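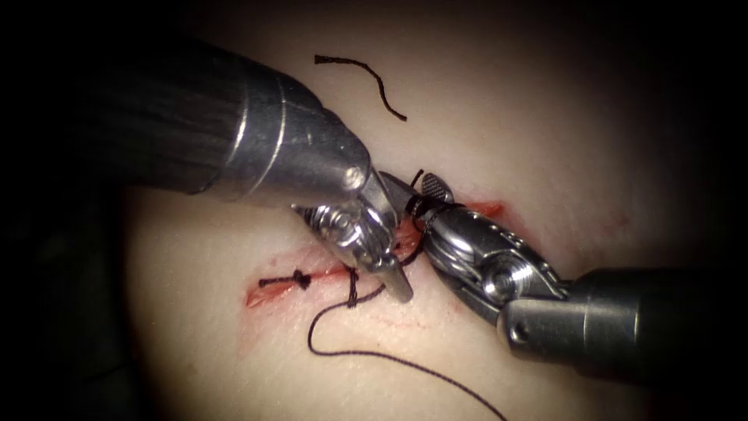

Page last changed: 17 June 2023

4. Instrument costs and the purchase plan

Figure 3. Suturing on the practice surface with two instruments. One knot is finished at the left of the incision, and the working thread is wound around the jaws of the lower-right instrument for the next.

The arms themselves were the easy part of the budget. They were quoted once, by Stastier, and the price did not move. The instruments that fit on them are a running cost, and our first plan treated them as accessories. This section sets out how we changed that.

Each instrument has a fixed number of uses, after which it must be replaced whatever state it is in. Suturing takes up most of those uses in our programme. A single knot of the kind shown in Figure 3 needs both instruments in play, one to handle the strand and one to carry the loops, so the two are booked out together and charged together. We had at first costed them one by one, which made the suturing sessions look cheaper than they were.

The wrists are the part we worry about. They are jointed assemblies of small metal pieces, and a supplier will not normally repair one outside its own workshop. Bokex offered exchange units at a lower price but with a longer wait. Jemal offered no exchange, only new stock. We chose Bokex for the training instruments and kept a small reserve of new ones for the assessed sessions.

Thread and practice surfaces were costed from the stores record kept by Natnael Araya. We set aside 1000 pounds for these for the first term. Offcuts are counted as used, as are lengths spoiled while a trainee is learning to wind the throws. The surfaces are priced per sheet. A sheet can take more than one incision if the cuts are well spaced, though the red colouring at the edges spreads a little and we leave a margin for it.

The plan allows for 40 sessions before the next order. Two of these are held back for checking new instruments on arrival - a step missing from the first plan. Bookings are kept in Zutley, which also holds the use count for each instrument, so the order date can be read from the same record.

The service contract is not included in the totals given here. It comes up for renewal in July and is paid from a separate budget line.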